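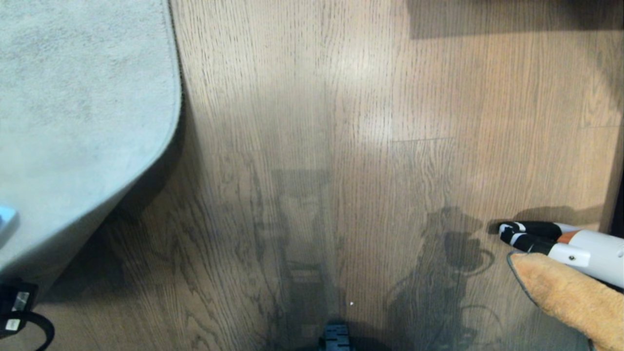

Mirjam Kofler wants to know why a gripper that can close on a soft toy should get any space in a newsletter, when her niece could do the same at nine months and needed no firmware. She sent that in after the March issue and I have been chewing on it since, mostly because I agree with half of it.

For anyone who skipped March: the Prullwood build is the tidy-up robot that five of us in the shared workshop at Brullholm agreed to put together last winter. The workshop supplies the bench, the pillar drill and the arguments. Damian Trummer's living room supplies the floor. The stated aim is that it goes round a room, picks soft things up and puts them in a box. I voted against it, then ended up doing the wiring, so read what follows with that in mind.

Where we are now. The arm reaches down to the floor, and for a long while it didn't. The first shoulder bracket was printed, flexed like a ruler, and left the fingertips hanging a hand's width up. Agustina Ojeda cut a new one from aluminium plate and drilled it twice, the first time mirrored. It is heavier than I'd like. The front of the base dips a little when the arm goes right out, and we have a bag of scrap steel strapped over the back wheels, which Damian calls ballast and I call a bag of scrap steel.

The two fingers are long and black with a white band on each, and they come together to a blunt end. That shape is good for getting under an ear or a paw. I am less sure about what it does with anything heavy and round. A plush toy with no proper corner on it is harder than it sounds: the fingers come in from the side, the fabric gives, and the whole toy slides off along the boards. We have had the best luck coming in low over the top edge and closing slowly. Closing fast just combs the fur.

I kept a tally over one long evening, as I am the sort who would. We made 32 tries. The toy left the floor and stayed off it for the trip to the box 12 times. Theresia Gasser points out that this was before she changed the finger speed, and that several of the misses were me sending the wrong command. Both fair. I would still like the number printed, because the write-up we put on the workshop door says the robot "picks up toys", and a person reading that would expect more than 12 out of 32.

Floors, next. Polished boards throw light back at the camera, and late in the day there is a bright patch on Damian's floor that the software kept treating as an object. It drove up to it with great care. Then there are the robot's own shadows, which fall just where it is looking when the window is behind it. Aušra Krūmiņa spent two weekends on that. Her fix is to have it look twice, moving slightly in between, and drop anything that moves along with it. It works well enough on the boards and less well on a rug, where the pile changes shade depending on which way it was last brushed.

The rug is its own subject. The wheels will climb the edge if they meet it square on. Coming at a rounded corner they don't, and the base twists, and then everything the robot believes about where it is goes wrong by a few degrees. For now we keep the wheels on the wood and let the arm do the reaching. Calling that "working with rugs" would be a stretch, so please don't, in the summer leaflet or anywhere else.

Cables too. Anything with a lead lying on the floor is a hazard for it, and so far the only method we have is that a person walks round first and moves them. At that point the person is already bending down, and you see the difficulty.

Money, as I was asked. The Kälin drive set for the base was 299, paid from the shared pot. The whole build was capped at 400 and we have gone past it if you count the aluminium, which Agustina does not because it came out of the offcuts bin. I count it. The Drudutia hand controller belongs to Theresia and goes home with her at night, so if you turn up hoping to drive the thing and she isn't in, you can't.

Back to Mirjam's question, then. I don't think the robot will ever tidy Damian's room faster than Damian, and he is not quick. What it has done is get people to the bench who used to come only for the laser cutter, and Aušra's look-twice trick is already going into the plotter project. Whether that is worth the space it takes up under the back window - and it takes up a lot - is a question for the next members' evening, and I mean to ask it.

Before then we need:

A better grip surface for the fingertips. Theresia is trying bicycle inner tube. If you have old ones, clean, leave them in the crate by the sink.

Soft toys of different sizes that no child will miss. No beads, no sequins, nothing that sings.

Somebody who will check my wiring. I have asked twice.

The next open session is Tuesday, May 2, 2023, from seven, at the workshop and not at Damian's. We'll run the grip tests again with the new finger speed, same number of tries, and I'll write down the misses as well. Mirjam has said she will come and hold the pencil.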